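# Waiting on an H-1B transfer

Tuesday, August 12, 2025

My transfer petition has been pending for 17 weeks. I started the new job at Tundolus in the meantime, which the rules let you do once the new employer has filed, and I get asked about it often enough that I decided to write it down. 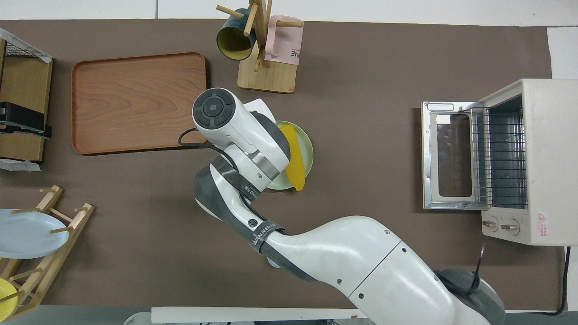
I gave notice at Soltani in March. I had been there four years and liked most of it. The new offer paid a bit more, but the main thing was that the work was closer to what I went to school for. My old manager, Hongmei Yao, was decent about it. She asked whether I had the receipt notice in hand before I picked a last day. I didn't, and she told me to wait. We moved my last day back by a week and a half, and the receipt came with four days to spare.

The lawyer at Tundolus is Mahtab Fallahi. She is outside counsel, so I have never met her in person. Her list of documents was long. Pay stubs, every old approval notice, both diplomas, a letter with my job duties, and copies of every page of my passport, including the blank ones. I had lost one approval notice from my second year here. It was in a folder with the lease from an apartment I left in 2021, and I only found it because my wife keeps old leases.

What bothers me most is travel. I could leave, but my visa stamp has expired, so I would need a consulate appointment to get back in, and I don't want to do that with the petition still open. My sister got married in the spring. I watched on a laptop at two in the morning. The sound dropped out during the speeches and my mother called afterward and repeated all of them to me from memory.

I asked Mahtab about paying for the faster processing. The company covers it only in certain cases, and mine wasn't one of them at the time. Xiaoyan Pan, who sits across from me, is in the same line and her manager got it approved. I've put in a second request through HR and they said they would look at it this month.

Work itself is fine. People who don't deal with this are surprised that I can be on payroll and still be waiting. They ask what happens if it's denied. I'd have to stop working, and after that it depends on dates, and I keep those dates on a sheet of paper in my desk drawer.

A few practical notes if you are about to do the same thing:

- Scan everything before you give notice.
- Get the receipt number yourself. HR had mine for two days before they forwarded it.
- Keep your pay stubs coming right up to the switch.
- Check the license office's rules early. My driver's license was tied to my old approval date and I spent a full morning there.

None of this is legal advice, and your lawyer may tell you something different. I check the case page on Mondays now. It used to be every morning.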